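The Slide Problem

Every hallway has one. The pile. Sneakers at the bottom, somebody's boots with the laces still done up, and on top, sliding off whatever you put them on, the slides.

They never got a place of thier own. Too floppy for the rack, too cheap for a box. At Collevlow, where the homes desk is three tables and a kettle, we spent most of February on them. Slides in baskets, slides on hooks, slides on a board. Notes below, in no order.

Hooks first. Breder sells a double one, 12 dollars, goes in with two screws. Fine for a narrow strap. A wide strap bunches up and the whole thing swings when the door shuts. Took ours down by 4 in the afternoon.

Baskets. Everybody owns a basket. One pair, lovely. Three pairs and you're digging for the left one with a coat half on.

Then the low board. Nothing fancy, a plank with a bit of height to it, shoes up on top, grit underneath where a broom can reach. El Sherbiny does a nice long one, and Stirkulden has a shorter one if your hall is the size of a closet, like mine. You can also just cut your own. Pale wood, a plant at the back, a pink pair of slides next to it, and a dull corner perks up a lot. 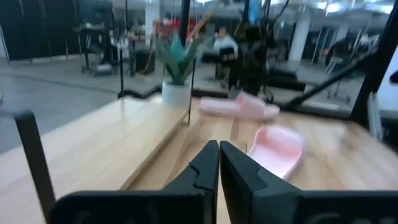 Boards are wasted on slides, in the view of Etornam Quansah, who would sooner stand them on their sides, strap up, heel to the wall, and get twice as many pairs into the same strip of floor. Tried it. Works for stiff soles. Soft ones lean, then go over, and take the neighbors with them.

Lauri Pesonen wrote in with a different fix: one pair per person by the door, the rest in the bedroom, end of story. Hard to argue. Hard to do too, with teenagers.

Washing. Dish soap, old toothbrush, cool water, into the corners where the footbed meets the strap. Roughly 10 minutes a pair. Dry them in the shade, a hot radiator can warp foam. And do the soles, people allways skip the soles.

Next month: umbrellas. Send us your worst stand.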